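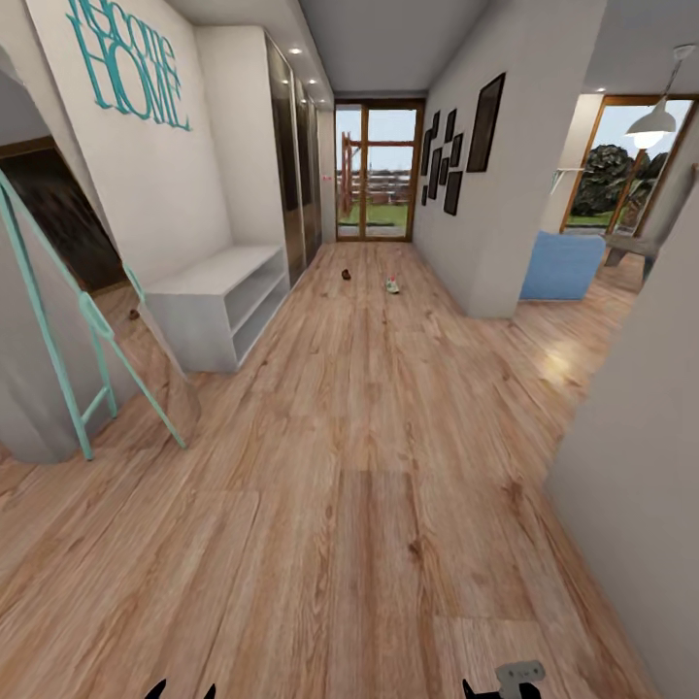
Home | Notebook | Sessions | Gear

February, 9 p.m. Posted by the Draveck desk

Second pass on the tape transfer for the Koppel reissue. Hesside say the master was "lovingly restored." I doubt it. Side two still drops 2 dB on the left at the start of the cello piece, same as the old pressing.

Cleaned the heads, ran it again, same drop. So it's on the tape, or on whatever copy they sent us. Nothing on the box says which generation.

Hum at 200 Hz under the quiet passages. Tried a notch, lost the body of the viola, took it out again.

Tivurbridge want 8 tracks. I only count seven worth releasing, and the "lost" one sounds to me like track three slowed down. Need to line them up before anyone writes sleeve notes.

To do: ask Hesside for the other reel.

Contact the desk | © Draveck | Back to top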